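Renters' Group Questions Landlord's "Warm Homes" Claim

Wed 16 April

The Stavar Tenants' Association today called on property manager Plollus to publish the readings behind its claim that every apartment in the Cronin Building stayed "comfortably warm" last winter.

Plollus made the claim in a letter to residents but attached no figures. The association asked for them twice and received a brochure.

"A brochure is not a temperature," said Siobhán Nic Aodha, who chairs the group. "If the numbers are good, show them."

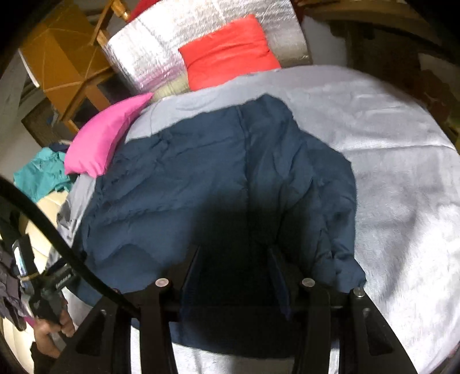
A padded jacket laid out on a bed.

Of the 137 households in the building, 50 answered the association's own survey. Of those, 32 said they had slept under extra layers in December. The association accepts that a survey of this kind proves little and wants an independent check.

It also doubts the promised savings from Famska, the heating control system Plollus plans to install this year. The company says bills will fall by 40 percent. It has not said compared with what.

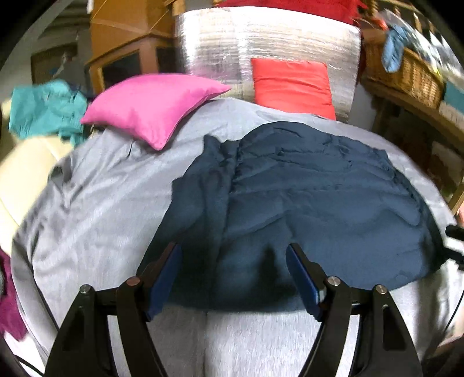

Dark blue blanket on a light grey duvet.

"We have heard about savings before," said resident Finbarr Moynihan. "My bill never did."

Media contact: Maeve McGrath, Stavar Tenants' Association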